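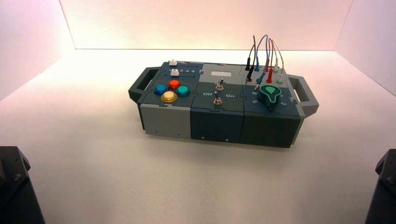 Gevik Task Box, Three-Section
Sold by Plumia. Item 457. In stock at the Makbridge warehouse.

The Gevik is a box of things to press, flip, slide, plug in and turn. It does no useful work of any kind, and people get very attached to it. We sell it to training rooms, hand therapy clinics, repair classes and anyone else who needs a row of controls that can be handled all day without shutting down a building.

The three sections are joined side by side in slate green and light gray, colors we picked for hiding fingerprints. They hide most of them. The buttons got all the fun colors, and if you are ordering for a group you should expect an argument over the yellow one. It's the biggest, it's shiny, and it has been the first thing pressed at every demo we have given.

Left section: buttons and sliders
Round push buttons with domed caps in blue, red, teal and yellow, set in a diamond. Each one can be assigned in the setup menu, or left alone to do nothing in particular. The caps pull off for cleaning with the small tool supplied. Please use the tool. We have seen what butter knives do.

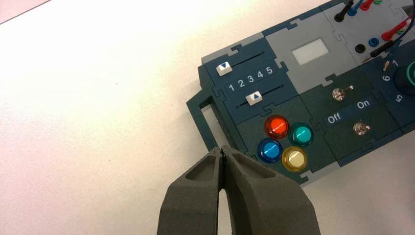
We redesigned the sliders for this version. The old ones had plain knobs, and writing instructions for them was miserable: "move the top one, no, the other top one." Krajewska, the design shop that draws most of our panels, came back with triangles. The upper knob now has a blue triangle pointing down and the lower one has a blue triangle pointing up, with the number strip in between, so an instruction sheet can say "down triangle to 4" and be done with it. The tracks are a little stiff out of the carton and loosen up after a week of regular use. Oil makes them worse.

Middle section: switches and display
Two metal toggle switches, tested to 2,000 throws each before we pack the box. The front one is labeled "Off" and "On," and it means it. The rear one has no label, on purpose, and can be set as a mode switch, a decoy, or a test of whether anyone read the sheet. The small display stays blank until you load a task. Customers call us about this. If yours is blank and you haven't loaded a task, it's in perfect health.

Right section: leads and dial
Banana plugs and thin test leads, plus a rotary dial. The leads like to stand up in loops above the box, and no amount of smoothing will talk them out of it. Leave some headroom if you plan to keep the Gevik on a shelf. Plugs and sockets are standard size, so a lost lead can be replaced from any parts drawer, though the new one may not match and you will notice it every time.
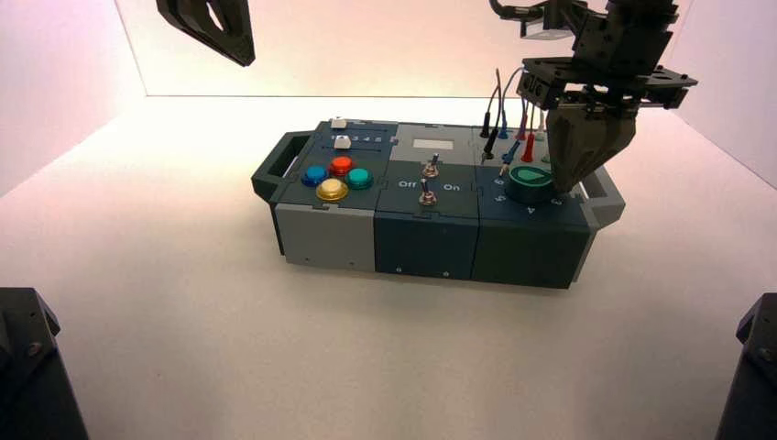 Gevik Task Box on a white tabletop, handles out at both ends.

Carrying it
There is a handle at each end, with an opening through the middle for your fingers. One person can move the box easily. Two people can also move it, with more discussion. Unplug the leads before a long trip — they catch on door handles, coat buttons and each other.

Details
Length, handle to handle: 457 mm
Power: wall adapter, included
Spare button caps: 6, assorted
Setup menu: reached by holding the blue button while switching on
Cleaning: damp cloth, mild soap, no sprays near the sockets
Suitable for: bench or tabletop use, indoors

In the carton
Task box, test leads, wall adapter, cap tool, spare caps, instruction sheet, and a second instruction sheet that corrects the first. A merged sheet is planned for November.

Other sections
The joints between sections are shaped like jigsaw pieces, and the sections can be taken apart for repair. Remove the screws low on the front first. Pulling harder is a popular alternative and voids the warranty. Single sections are sold as spares under the same item number with L, M or R on the end. Yes, you can order three left sections. We will ask once whether you meant it and then ship them.

Returns
60 days from delivery, in the original carton or something equally sturdy. Boxes bought at the Makbridge counter can go back to the counter. Please include all the leads, and put the yellow cap back on before you seal it up.

Page last updated Jul 19, 2019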